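**Hand-held grippers vs teleop for small stuff - our result, tear it apart please**

**skiltumden** wrote:

Right, promised I'd come back with this. We collected the same picking task two ways, 40 demos each: once by driving the arm remotely, once just using the hand-held grippers in people's homes. Same policy, same training settings, tested on the arm at Otport. The hand-held set won by 9 successes over the test run, which I did not see coming!

Items were all small and annoying (rings, chains, beads), and I wanted busy backgrounds on purpose. Plain tabletops have spoiled us.

**ammann_k** wrote:

Nice, but were they matched on time or only on number of demos? Teleop demos are slow and full of dithering, so 40 of those isn't the same as 40 quick ones by hand.

**skiltumden** wrote:

Number only, fair point. I could trim the pauses and retrain, probably in January when the machine's free.

**multau** wrote:

I don't buy it, sorry. You trained one set in lots of homes and the other in one lab. That's a test of variety - the gripper might have nothing to do with it. We had the same argument in our group and it went away once we moved the teleop rig between 2 rooms.

**skiltumden** wrote:

Went away completely? Ours had 12 different surfaces on the hand-held side, so yes, some of it is variety. But being able to get 12 surfaces without lugging an arm about is sort of the method, isn't it? Have a look at the sort of thing I mean:
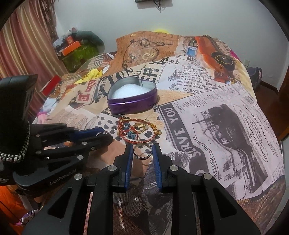
*Ring on the newspaper-print bedspread, fingers open either side.*

**multau** wrote:

OK, that print is horrible, I'll give you that. Still want the control though. Put the arm on a patterned cloth in the lab and swap it every few demos.

**ammann_k** wrote:

+1 to the cloth idea. And score the rings separately from the chains, I bet they fail differently.

**skiltumden** wrote:

Can do the split tonight, the logs have it. The cloths will have to wait till I've bought some.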